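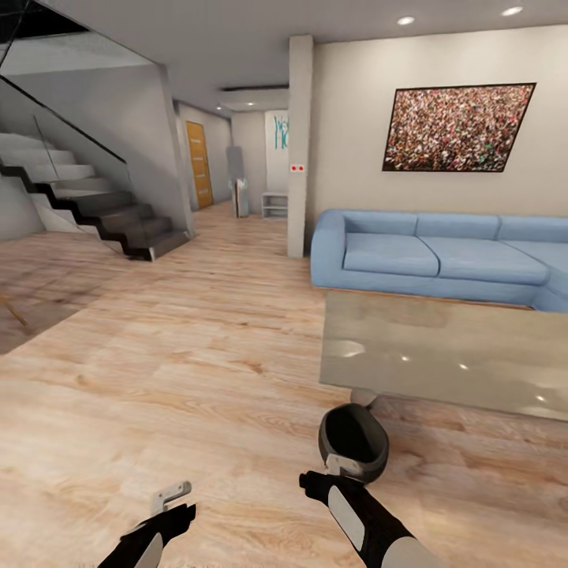

Notes for the Privunley talk — stairs in small houses

Slide 1. Say hello, thank Fasil Gebretsadik for the room. Check the back row can hear.

Slide 2. Start with the house on Tandesik Road. The owners wanted the stairs moved from the hall into the living room. Kedir drew it three ways and they picked the cheapest. Ask who here has lived with stairs in the main room. Wait for hands.

Slide 3. What you gain: the hall goes, and you get a bigger ground floor. What you lose: quiet. Sound and cooking smells go straight up to the bedrooms. Tiruwork Workneh's clients at Prullunell put a door at the top after one winter. Mention the fire rules here and say to ask building control early — don't get drawn into detail, it eats the time.

Slide 4. Rise and going. Our steps at Tandesik Road had a rise of 193 mm. We first drew 179 and ran out of floor. Explain that every rise in the flight should match, and that the floor finish has to be settled before the stairs are measured. We got this wrong once. The bottom step came out short and had to be redone.

Slide 5. Open treads or closed. Open ones let light through. Closed ones give you a cupboard, and most families want the cupboard. Pass round the two tread samples now and get them back before questions.

Slide 6. Handrails. Glass looks tidy but needs cleaning, more so with children. Mulugeta prefers plain timber. Read out his note on fixings if there is time, skip if past eight o'clock.

Slide 7. Costs. Joiner's quote, plastering, moving the radiator. The job took up to 34 working days, five of them spent waiting for the handrail brackets.

Questions. Ezekiel Esposito will take anything on structure. Handouts are by the door.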